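Chapter 6

Cleaning the Small Kitchen: What the Advice Says and What It Leaves Out

Ask ten people how to clean a microwave oven and you will probably hear about lemons. Cut one in half, put it in a bowl of water, heat it until the window steams up, wipe. The tip appears in magazines, on the backs of sponge packets and in at least one training manual still used by cleaning firms. It is cheap and pleasant, and it does loosen dried food. Whether the lemon has anything to do with that is another matter, and the people who pass the tip on have seldom tried it with plain water.

Earlier chapters dealt with floors, sinks and large ovens, where a good deal is known about what works. Small kitchens of the kind found in offices, clinics and shared houses have been studied much less. Most of what is written about them is copied from somewhere else, and the copying often goes back further than the appliance does. Students should come to this chapter expecting fewer firm answers than they had in Chapter 5.

6.1 A survey and its limits

The most often quoted figures in our region come from the Sturkthorpe survey, in which 359 people who shared a kitchen at work were asked how they looked after it. Of these, 144 said they cleaned the microwave "regularly". The number has been repeated in leaflets and at least one conference talk as if it told us how many microwaves were clean.

It does nothing of the kind. The survey did not say what "regularly" meant. It did not ask whether the turntable was taken out or only wiped where it sat. It did not look inside a single oven. A later check by Unnur Vídalín at the Gesdale training centre went back to 19 of the same workplaces and opened the doors. She found cleaning rotas on the wall in most of them and little connection between the rota and the state of the appliance beneath it. Her sample was small, and she says so, which is more than can be said for the leaflets.

When you read a claim in this chapter, including one of ours, ask what was measured and who did the measuring. A person's account of their own cleaning is weak evidence. So is a smell of lemon.

6.2 Wiping around and taking out

Much everyday cleaning is wiping around. A cloth goes over whatever can be reached, and parts that would have to be lifted are left where they are. In a microwave the parts most often left are the glass plate and the roller ring under it. Spills run off the rim of the plate and settle on the oven floor, in the track of the ring, where a quick wipe will not find them.

The usual reply is that lifting the plate takes too long. Hryhorii Hordiienko timed trainees at Gesdale and put the extra work at roughly 2 minutes, washing included. He also noted that the trainees knew they were being timed, so the true figure may well be higher. Even doubled, it would not be much of an excuse.

A better objection is that the plate is awkward. It is wide, it is smooth, and there is often nowhere sensible to put it down.
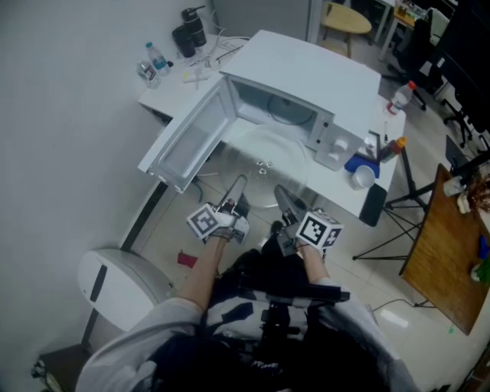

Photo: Frimpong / Firnberg Teaching Collection

With the door wide open and the round glass plate out in front of the oven, the roller ring can be seen inside the cavity. Look too at the table. Bottles stand at the left rear, a white cup is near the front edge on the right, and a translucent container stands against the right front of the oven. Advice on microwaves generally says "remove the turntable" and moves straight on to the washing, as though every kitchen had a bare worktop waiting.

We would put clearing a space first. No study we know of shows that this prevents breakages, so treat it as a working habit and not as a finding. The same goes for drying the plate before it goes back, which every manual recommends and none of those we consulted had tested.

6.3 Before you read on

Choose a shared kitchen you can visit more than once. Write down what the people who use it say about how it is cleaned, then look for yourself, lifting out any part that is meant to be lifted. Keep the two sets of notes on separate pages. You will need both for section 6.4, where we return to the lemon and compare it with a bowl of tap water.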